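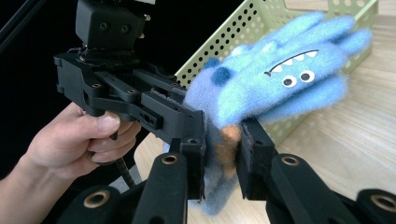 水色のふわふわした子ども用手袋。モンスターの顔がついている

子ども用品の輸入販売を手がけるパデラーノ(Padelano)は2020年7月6日(月)、学校や保育施設で持ち主が見つからなかった子ども用手袋を集め、必要とする家庭に届ける取り組みを秋から始めると発表した。メムビル(Memville)市内の小学校と保育園が対象で、初年度は2,000組の配布を目標とする。

同社によると、手袋は子どもの衣類のなかでも特に紛失が多い。片方だけなくなることもあれば、左右そろったまま園庭や通学路に置き忘れられることもある。多くの施設では春先まで落とし物箱で保管し、引き取り手がなければ処分している。

今年2月には市内の施設で試験回収を行い、1,000組を集めた。洗濯と検品を済ませた手袋は大きさ別に袋詰めし、地域の子ども食堂や一時保育の窓口を通じて配った。受け取った家庭からは、サイズの合うものが見つかって助かったという声のほか、防水のものを増やしてほしいという要望もあったという。

回収の対象は、左右がそろい、穴や大きなほつれのない手袋。素材は毛糸、フリース、中綿入りのいずれでもよい。片方だけの手袋は配布には回さず、施設ごとに写真の一覧を作って持ち主を探す。一覧の掲載期間は2か月で、期間を過ぎたものは布材として再利用する。

担当のアウレル・ブクル氏は「冬の初めに買った手袋が年を越す前になくなるという話をよく聞く。買い直しが続くと家計の負担になる。夏のうちに仕分けを終え、寒くなる前に渡せるようにしたい」と話した。

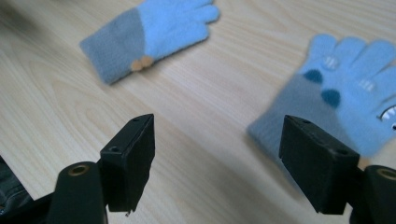
木の天板に置いた子ども用手袋。くすんだ青灰色のフリースの袖口と明るい水色の組み合わせ

洗濯はクリーニング業のマクリーシュ(MacLeish)が引き受ける。起毛素材は高温で乾燥させると毛が固まりやすいため、低温で時間をかけて乾かす。飾りの縫い付けがある手袋は裏返してネットに入れ、乾燥後に取れかけた糸がないかを手作業で確認する。ボタンなど小さな部品が外れそうなものは、乳幼児向けの配布から除く。

保管と配送には倉庫会社のフィルキッツ(Firkitz)が協力する。これまでは施設の空き部屋に箱を積んでいたが、湿気でにおいが移ることがあり、乾燥剤を入れた密閉容器に切り替える。容器には対象年齢の目安と手首から中指の先までの長さを表示し、窓口の職員が袋を開けずに選べるようにする。

名前の書かれた手袋の扱いも決めた。まず施設を通じて保護者に連絡し、返却を優先する。連絡がつかない場合は名札を外すか、記名部分に布を当ててから配布に回す。油性ペンで直接書かれた名前が消えないものは、布材としての再利用に切り替える。

同社は施設向けに、記名の位置や保管方法をまとめた案内も配る。袖口の内側に布テープを縫い付け、そこに名前を書く方法を勧めている。テープごと外せるため、きょうだいや知人に譲るときにも使いやすいという。左右をひもでつなぐ方法については、遊具に引っかかるおそれがあるとして勧めていない。

参加を希望する施設の受け付けは8月末まで。回収用の箱は同社が無料で貸し出し、集荷は月に2回行う。個人からの持ち込みは当面受け付けず、通っている園や学校の落とし物箱を利用するよう呼びかけている。配布の窓口と日程は、10月に参加施設を通じて知らせる。

お問い合わせ | 著作権について | 無断転載を禁じます | ページの先頭へ戻る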